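Can a run of old society newsletters be cited as a journal?

Asked by Divya Namboodiri

I'm writing a chapter on how the old mill housing in Pamthorpe came to be protected. My main source is the bulletin of the local building history society. There are 80 issues, stapled and photocopied, with no ISSN and no page numbers in the early ones. My advisor says to treat it as a journal. The library catalog calls it ephemera. Which one do I follow in the bibliography? I have a draft due in February.
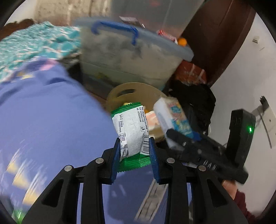 Answer from Karthikeyan Rao

Citation style follows how a thing was issued, so a numbered serial goes in as a periodical even if it was run off on an office copier. Give the title, issue number, season or year, and the article title if there is one. For the issues with no page numbers, count from the first page after the cover and put your count in square brackets. Catalogers use "ephemera" for things meant to be thrown out after use, like the printed snack packet with the crimped green ends in the photo on this page. A bulletin that people numbered and kept is a different case, whatever box it sits in. I would still add the library's box number in a note so a reader can find it.

4 people found this helpful

Answer from Tania Khan

Just do what your advisor says, they're the one grading it.
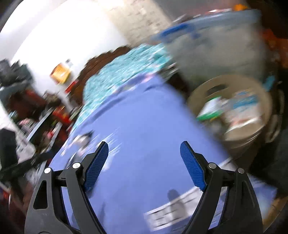

Does it matter that the articles weren't peer reviewed?

It matters for how much weight you give them, and you can deal with that in one or two sentences in your sources section. The citation format stays the same.

Answer from Vignesh Gowda

I used a similar set for my thesis, the Basaner circulars, 400 pages of them once scanned. I agree with Karthikeyan on the format. What I'd add is that you should read the letters pages and the notices as well as the articles. In mine, the articles were all about church towers and the letters were all about drains and rent. If I had only indexed the articles I would have said members had no interest in housing.

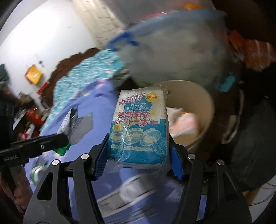

The other thing is editors. Mine changed every few years and the subject matter changed with them. Make a plain table with the editor's name, the first and last issue, and the main topics. It took me a Saturday and I ended up putting it in as an appendix. Check for gaps too — I had 10 issues missing in the middle, and I had to say so because that was the stretch when the terrace was under threat.

Comment from Divya Namboodiri

Thanks, going with periodical plus the box number. The letters pages are longer than I remembered.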